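4. Placing the heated seat pad on a sofa or armchair

Please read this section completely before you connect the Hakura heated seat pad to the power for the first time. The safety rules in section 2 are valid also for this section.

4.1 Before you start

Remove all packing material, also the small paper card inside the zipper pocket. Keep the storage bag. You will need it in section 9.

Check the pad on both sides. Do not use it if the fabric is torn, if the cable is damaged, or if the connector has dark marks. In this case contact the shop where you bought the product.

The seat must be dry and flat. If you washed the seat covers of your sofa, let them dry fully before you continue.

NOTE: A light smell is possible during the first hours of use. It comes from the new fabric and it will go away. Open a window if it disturbs you.

4.2 Laying the pad

1. Take away loose pillows, blankets and other objects from the seat.
2. Unfold the pad and lay it with the soft side up. The side with the rubber dots must touch the seat.
3. Turn the pad so that the connector is at the side nearest to your wall outlet.
4. Smooth the pad with both hands, from the middle to the outside. There must be no folds.
5. Leave the pad flat for one hour if it was folded in the box for a long time.

The pad may hang a little over the front of the seat. The heating wires end before the border, so this part does not become warm. It is not permitted to fold the border under the pad or to push it between the seat and the armrest. 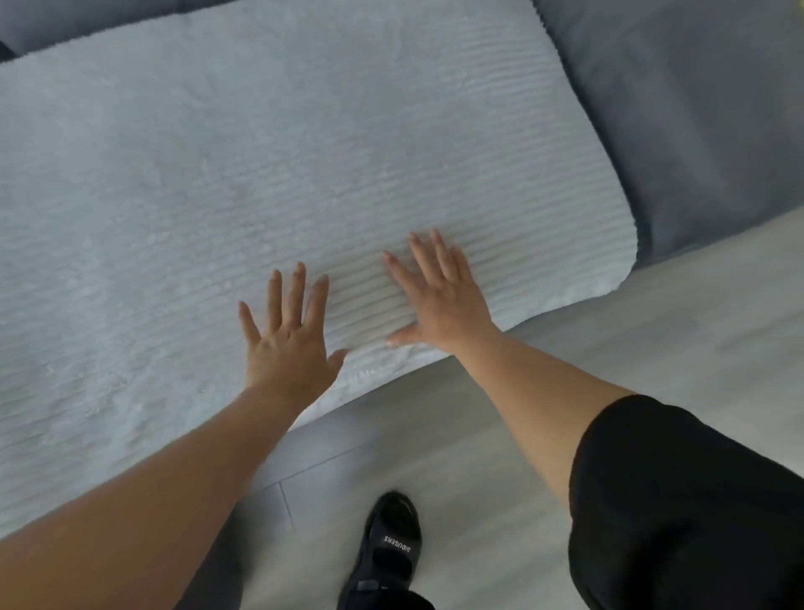 On leather seats, put a thin cotton sheet between the pad and the seat. Some kinds of leather can change color when they are warmed every day.

CAUTION: Do not fix the pad with pins, needles or staples. Metal parts can damage the heating wires and cause an electric shock.

CAUTION: Do not use the pad on a sofa bed when the bed is open, or on a recliner with moving parts that can catch the cable.

4.3 Connecting the control unit

1. Make sure that the switch on the control unit is at position 0.
2. Push the plug of the control unit into the connector of the pad until you hear a click.
3. Lead the cable along the floor behind the sofa. Do not lead it under a carpet.
4. Put the power plug into the wall outlet. The small lamp becomes green.
5. Choose level 1 for the first use and wait 11 minutes.
6. Feel the pad with your hand. It must be warm at all places of the middle area. If one place is much warmer than the others, switch off and remove the plug.

The levels are as follows:

Level 1: gentle warmth, for long sitting
Level 2: medium warmth
Level 3: fast warming, up to 92 watts

After some time on level 3 the control unit changes to level 2 by itself. The lamp blinks two times when this happens. It is a normal function.

4.4 Daily use

Do not cover the warm pad with a thick blanket or with pillows when no person is sitting on it. The heat cannot escape and the protection may switch off the pad. If this happens, go to section 8, "The lamp is red."

Pets should not lie on the pad without supervision. Claws and teeth can open the fabric.

Once per week, lift the pad and let the seat below get air. At this occasion you can brush the pile with a soft clothes brush, always in one direction. New pads lose some fibers in the first weeks. Do not cut or pull out fibers which are still fixed in the fabric.

NOTE: If you want to use an extension cord, use only one, and unroll it fully.

4.5 Moving the pad to another seat

1. Set the switch to 0 and remove the power plug.
2. Wait until the pad is cool.
3. Press the two sides of the connector and pull the control unit off. Do not pull on the cable.
4. Carry the pad flat over your arm, or rolled with the soft side inside.
5. Repeat all steps from 4.2.

For washing the pad, continue with section 5.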